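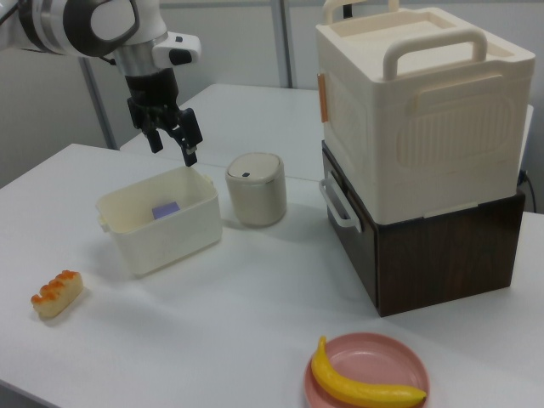
Bedano, 10. April 2022

Bei Tristis läuft die Greifzelle seit November. Intern heißt das Vorhaben Trudari, im Schichtplan steht nur »Tisch«. Ich arbeite seit der Umstellung dort, vorher in der Retourensortierung, und schreibe auf, was sich an der Arbeit geändert hat. Zur Technik selbst nur so viel, wie dafür nötig ist.

Die Retourensortierung ist schnell erklärt. Ein Karton kommt an, der Inhalt wird auf den Tisch gelegt, geprüft und einem Behälter zugeordnet. Spielwaren und kleine Haushaltsartikel, gemischt, oft ohne Verpackung. Der Katalog umfasst 2223 Artikel, und wer länger dabei ist, kennt die meisten davon am Gewicht. Dieses Wissen steht in keiner Datenbank. Es steht auch nicht in der Stellenbeschreibung, was bei der Eingruppierung der neuen Funktion noch eine Rolle spielen wird.

Am Tisch wird derzeit das Einlegen und Umlegen einzelner Teile erprobt. Ein Durchgang besteht aus Aufbau, Auftrag, Ausführung und Bewertung. Der Arm macht die Ausführung, den Rest machen wir. Ein typischer Auftrag lautet: violetter Block in die offene Box, alles andere bleibt liegen. Die Umgebung bleibt absichtlich unaufgeräumt. Ein Teller mit einer Banane darauf ist für den Auftrag ohne Bedeutung, muss aber von der Planung als Hindernis behandelt werden. Dasselbe gilt für größere Aufbauten am Rand, die den Bewegungsraum einschränken und je nach Blickwinkel etwas verdecken.

Für den Aufbau gibt es Vorgaben aus dem Programm. Sie nennen Artikel und Zone, die genaue Lage bleibt uns überlassen. In den ersten Wochen haben wir zu ordentlich gelegt, Kanten parallel zur Tischkante, Abstände gleichmäßig. Wer jahrelang Fächer bestückt hat, macht das von selbst so. Die Bewertung durch Sugiyama (die Firma, die uns die Steuerung liefert) fiel entsprechend aus: Ergebnisse gut, Aussagekraft gering. Seitdem wird die Box schräg gestellt und der Kleinkram verteilt. Unordnung nach Vorgabe herzustellen ist anstrengender, als man annimmt, und nach zwei Stunden legt jeder wieder in Mustern.

Bis Ende des ersten Quartals wurden 1332 Durchgänge protokolliert. In 323 davon musste jemand eingreifen. Die Liste der Gründe ist kurz: Teil nicht erkannt, Griff ungünstig angesetzt, Teil beim Anheben verloren, Bewegung abgebrochen. Der letzte Fall ist für uns der lästigste. Ein Abbruch liefert eine Meldung, aber keine Ursache, und die Suche danach fällt in unsere Arbeitszeit. Ein falscher Griff ist dagegen in Sekunden notiert.
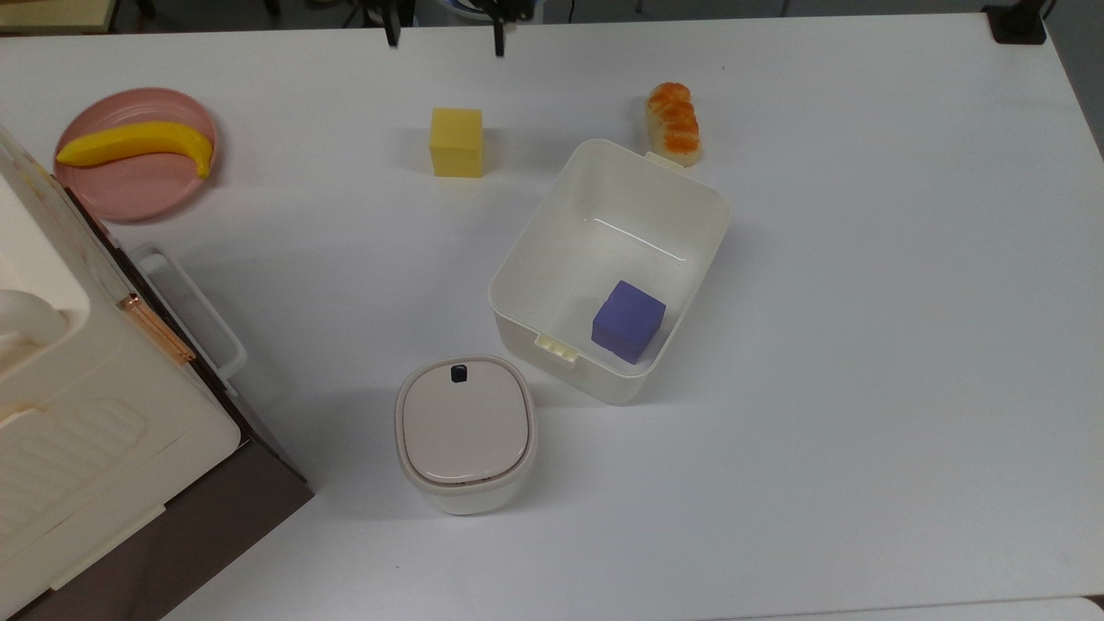 Der Blick von oben hat die Arbeitsweise stärker verändert als der Arm. Wir sehen auf dem Monitor denselben Tisch, den wir vor uns haben, aber aus einer anderen Richtung, und müssen beides zusammenbringen. »Links vom Teller« ist keine brauchbare Angabe, solange nicht feststeht, aus welcher Kamera. Wir haben uns auf Bezeichnungen nach festen Kanten geeinigt: Wandseite, Bedienseite, Kopf, Fuß. Das steht inzwischen als Aufkleber am Monitor und hat mehr Rückfragen beseitigt als die Schulung.

Körperlich ist die Arbeit leichter geworden. Das Heben der Kartons entfällt am Tisch vollständig, die Drehbewegung zwischen Band und Regal auch. Dafür sitzen wir mehr, schauen länger auf den Bildschirm und warten. Das Warten ist arbeitsrechtlich keine Pause. Es lässt sich aber auch schlecht füllen, denn der Freigabetaster verlangt Anwesenheit. In der Sortierung bestimmte man das Tempo zumindest innerhalb eines Kartons selbst. Am Tisch bestimmt es der Ablauf.

Ungeklärt ist die Bezahlung. Die Tätigkeit ist als »Anlagenbedienung, einfach« eingestuft. Tatsächlich beurteilen wir Griffe, beschreiben Fehler und entscheiden, ob ein Durchgang gültig ist. Mein Vorschlag an die Betriebsleitung war, die Bewertung als eigene Teiltätigkeit aufzunehmen. Eine Antwort steht aus.

Die nächste Stufe sieht 1000 Durchgänge mit wechselnden Behältern vor, danach soll entschieden werden, ob eine zweite Zelle an das Band kommt. In der Sortierung wird bis dahin keine Stelle nachbesetzt. Zwei Kollegen aus der Spätschicht haben sich für den Tisch gemeldet, die Einarbeitung übernehme ich. Angesetzt sind dafür drei Tage. Für die Bedienung reicht das, für die Fehlerbeschreibung habe ich zwei weitere beantragt.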